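Re: [handheld-demos] Cloth folding: rejected episodes and the regrasp problem
Date: March 10, 2022
List: handheld-demos
From: Bornton bench

Replying on list as two other sites have asked the same thing off list.

The earlier message said:

> We are recording shirt folding with the paired hand grippers, one in
> each hand, wrist cameras only. Our reject rate is far higher than it
> was for the rigid objects. Most failures are in the pose track and not
> in the fold itself. The operator finishes a perfectly good fold and the
> trajectory is thrown out later.
>
> Questions:
> Is anyone filtering on tracking confidence per frame, or per episode?
> Do you slow the operators down?
> Does the cloth underneath matter? Ours is plain grey, same as the bench.
>
> Also, has anyone got the Clonisix exporter to keep left and right
> gripper widths on the same clock?

Taking these in order.

Filtering. We filter per segment. An episode is split wherever either gripper changes between open and closed, and each segment is scored separately. If the approach segment is bad but the fold is good, we keep the fold and mark the approach as missing. With per-episode filtering we were keeping 835 of 1,000 episodes in the February set. The same recordings scored per segment gave us 97 per cent of the usable fold motion. Training code has to accept a start state that is not the home pose, so check that before you switch.

Speed. We do slow them down, but only for one part. The bad moment is when one gripper is holding fabric and travelling while the other is open and waiting. Both cameras then see a large area of moving cloth with little fixed structure behind it. The tracker takes the cloth as the world and the pose drifts. We ask the operator to keep the waiting hand still until the moving hand has stopped. Nothing else is slowed. If you slow the whole fold, the policy learns to hesitate before each grasp and you will spend weeks getting that out again.

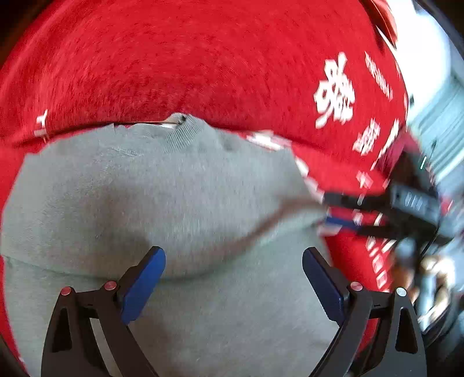

Wrist view, near gripper open, second gripper at the side of the grey garment. Printed red cloth underneath.

The motion blur at the second gripper is typical of what we accept. We would reject on blur only if it covered the near fingertips as well, as the width estimate depends on seeing them. Blue pads have been easy enough to segment against most of our garments. Navy workwear is the exception and we have moved it to a separate set.

Cloth underneath. Yes, it matters, in two ways. A plain surface the same colour as the bench gives the tracker nothing to hold on to once the garment fills the middle of the view. A printed one gives it corners near the rim, where a fisheye lens still has plenty of coverage. The second effect runs the other way. A loose cloth moves when the garment is dragged across it, and then your nice corners are moving too. Clip or tape it along all sides. We also rotate through several cloths so the policy does not tie the fold to one colour. Change the cloth between sessions, never within one, or the map has to be rebuilt partway and the exporter will not warn you.

Keep a bit of the bench or the room behind in view where you can. Fixed things past the edge of the cloth do more for the pose than anything on the cloth itself. If your operators lean right over the work, raise the bench before you change any software settings.

Clocks. The Clonisix exporter stamps each gripper width when the file is written, not when the sample was taken. With one gripper you would never notice. With two, the offset between left and right wanders by up to 3 frames over a session, which is enough to have one hand releasing before the other has hold. The Zulik branch carries the sample time through and we have been on it for the whole of the February set. You need to turn on the raw time option at both ends. If only one side has it, the file loads without complaint and the widths are wrong.

To check an old recording, tap the two grippers together at the start and compare the spike in each motion log. We now make that tap part of the opening routine. It gets trimmed off before training.

One open item from our end. The Çınar relabelling script assumes that a closed gripper is holding something. For cloth this is often false: the fingers can close beside an edge and come up with nothing, and the width reading is nearly the same as for a single layer of thin knit. At present we relabel those by eye from the opposite wrist camera, which is slow. If someone has a classifier for empty grasps on thin fabric, or even a labelled set, we would like to try it. We can trade segments from the February recordings, both garment types, with calibration files for each session.

The segment splitter is in the Bornton tools folder on the list archive. It expects widths in millimetres.

Bornton bench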